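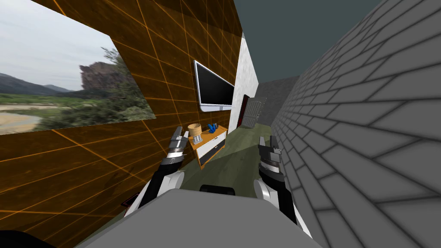 # Evening phone calls helped more people stick with their blood pressure pills

Adults who got a short phone call every Thursday evening were more likely to keep taking their blood pressure medicine than those who were simply handed a leaflet, according to a study run through the health clinics of Clonville and published online in August.

The study, which goes by the name Vusau, followed 471 adults who had been prescribed a daily tablet and who had, by their own account, been missing a fair number of doses. Half the clinics offered the calls and the other half carried on as usual, with a printed sheet and a friendly reminder at the front desk. Each call lasted 5 minutes, and callers were asked to let people talk about whatever was on their minds – the grandchildren, the price of groceries, a sore knee – before getting around to the pills.
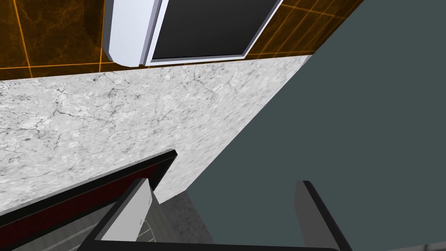
Bassi said the calls worked best when the same caller stayed with the same person from start to finish, and that many people had begun to look forward to hearing a voice they knew.

By the end of the study, the share of people taking their tablets as prescribed was 17 percentage points higher in the group that got the calls. Blood pressure readings were lower in that group too, though the difference was a modest one, and the authors are careful to say that a longer study would be needed to learn whether it leads to fewer strokes.

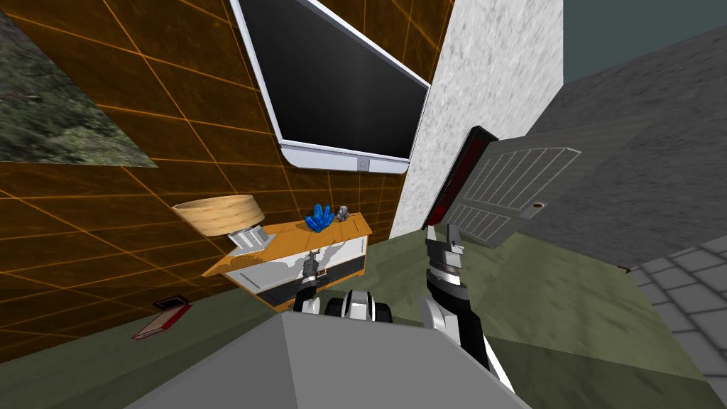 *Clonville: calls in the study were made in the early evening.*

There were some wrinkles, as there tend to be when you are trying to reach busy people around suppertime. Those who worked night shifts missed more calls than anyone else, and a few asked for text messages and were gently told that texts weren't part of the plan this time.

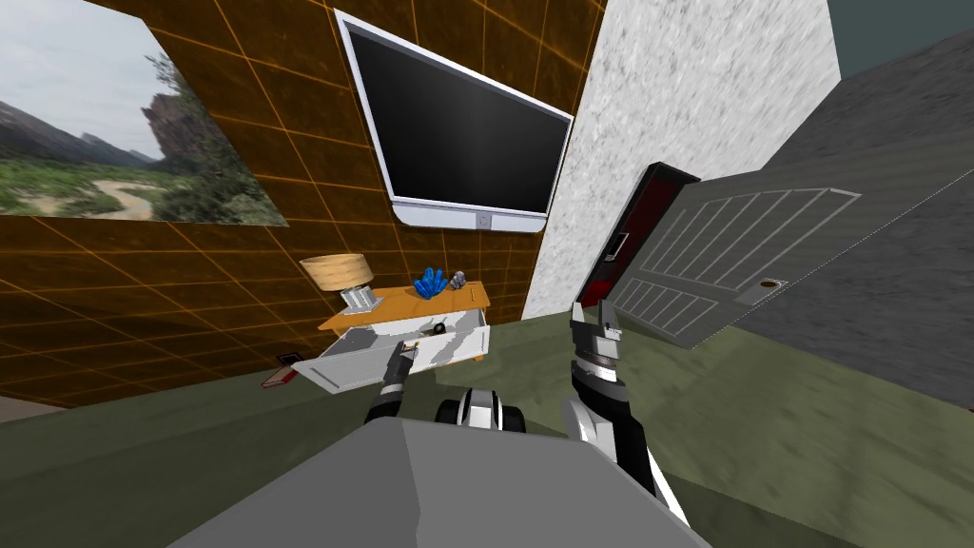 They may well get their wish next year, when a follow-up study hopes to sign up 500 people and let each of them choose between a call and a text, with a morning slot added for the night workers.

The study was paid for by the Bulter Fund, which had no part in writing up the results.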